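Wanted: a couple of people to help me finish a robot arm (Mermont shared workshop)

Posted 5 June 2021

Hi all! I'm looking for 2 people to join me on a build that has gotten too big for my evenings. It's a small desktop robot arm, I've been putting it together at the shared workshop on the Mermont side of the rail yard, and I'd love some company and some extra hands. It isn't a paid job, sorry. I can cover parts, parking and a truly unreasonable amount of coffee.

Some background first. I started in March with a bag of servos and a set of printed parts, thinking I'd have the thing moving in a couple of weekends. Ha. The first shoulder joint cracked, the second one was printed mirrored (my fault, I flipped it in the slicer and didn't look), and then I spent ages chasing a twitch in the wrist that was a bad crimp in one connector. But it moves now! It goes where I send it most of the time, and the current job is teaching it to pick up a little block and put it down on a mark.

I call the project Skesier. It's a made-up word from an old game I used to play, don't read anything into it. The control software is called Pathirana and it's a pile of Python scripts with a settings file that has grown way too long. One of the things I want out of this summer is for somebody other than me to be able to read that settings file.

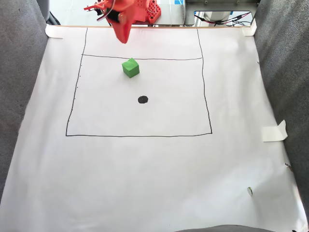 What I keep running into is repeatability. I can get a clean grab, leave everything alone, run the same move again and land a little off. Some of that is slop in the joints and some of it is my calibration, which I do by hand with a ruler and a lot of muttering. I'd like to have a proper routine for it, something you can run at the start of a session and trust for the rest of the night. If you've done this sort of thing before, even on a plotter or an old 3D printer, you'd save me weeks.

So, who am I looking for?

Person one would be on the software side. You don't need to be a professional. If you can write a Python script that talks to something over a serial port and you don't panic when it stops talking back, that's plenty. You'd take over the calibration work and help me clean up the motion code, and if you want to rip out whole sections and start over I will only complain a little bit. There are comments in there. Some of them are even still true.

Person two would be on the hardware side. I'm okay with a soldering iron but my cable management is terrible and I know it. I'd like someone who enjoys making wiring neat, who can help me redesign the gripper fingers so they hold small stuff better, and who will tell me when a bracket is a bad idea before I print it for 7 hours. Experience with CAD is great (I use whatever is free that month, so bring your favorite). A steady hand with tiny screws would be a big bonus, I drop them constantly.

If you're sort of both, or sort of neither but really curious, write to me anyway. I was a complete beginner when I joined the workshop and people were very patient with me.

The practical stuff:

We'd meet in the evenings, twice a week to begin with, and we can pick days that work for everybody. I usually start after dinner and pack up when I begin making silly mistakes. Plan on the whole summer, with breaks for vacations.

You need to be 15 or older to use the workshop, and anybody under 18 has to have a parent sign the form. There's a short safety walkthrough before your first session. It covers the saws and the laser cutter too, which we probably won't touch, but they make everyone do it.

Bring a laptop if you have one. Tools are there. If you're coming by bus, take the Mestmont line to the last stop and walk back along the fence, the entrance is the side door with the ramp. The code for the outside gate is 1721 through the end of the month and then it changes, so ask me for the new one.

Please be okay with things not working! A session can go by with nothing to show except a list of stuff to try next time, and I still count that as a pretty good night if the company is fun.

What you get out of it: your name in the project notes, full use of the arm for your own experiments once it's reliable, and all the files, forever, to do whatever you like with. I'm hoping we can show it at the workshop open night in the fall, sorting blocks by color or something along those lines. If you have a better idea for a demo, bring it along, I'm not attached to mine.

To apply, send me a message through the workshop board with the word Skesier in the subject line. Tell me a little about something you've made or fixed, which evenings you're free, and which half of the work sounds more fun to you. No resume, please. A photo of a half-finished project will get me much more excited than a list of jobs.

I'll write back to everyone. Give me a few days if it's a busy week!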